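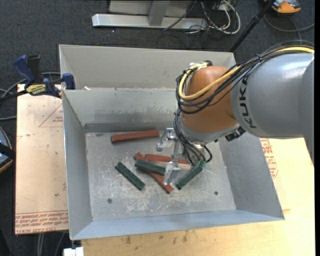
2 min read

Open day helpers wanted: bin picking at the Bratlow workshop

Have you ever watched a robot arm reach into a metal bin and go after a jumble of blocks? We think it's a great thing to see up close, and we're looking for people to help us show it off at our open day in June!

You don't need a technical background. Helpers greet visitors, walk small groups over to the KUKA arm, mix up the red-brown and green blocks between runs, and pass tricky questions along to Vikas Nishad or Rekha Thakur, who run the demo. If you like talking to curious people (kids ask the best questions, in our experience), you'll have a good time.

Each shift lasts 60 minutes, and you can sign up for one or several. Lunch is on us. Helpers must be 16 or older and wear closed shoes. There's a practice session the evening before, and you'll get to see the arm run then too.

To take part, send a few lines about yourself to Naheed Pirzada at the Bratlow front desk, and tell her if you'd like mornings or afternoons. First-timers are very welcome!

Posted 2/8/23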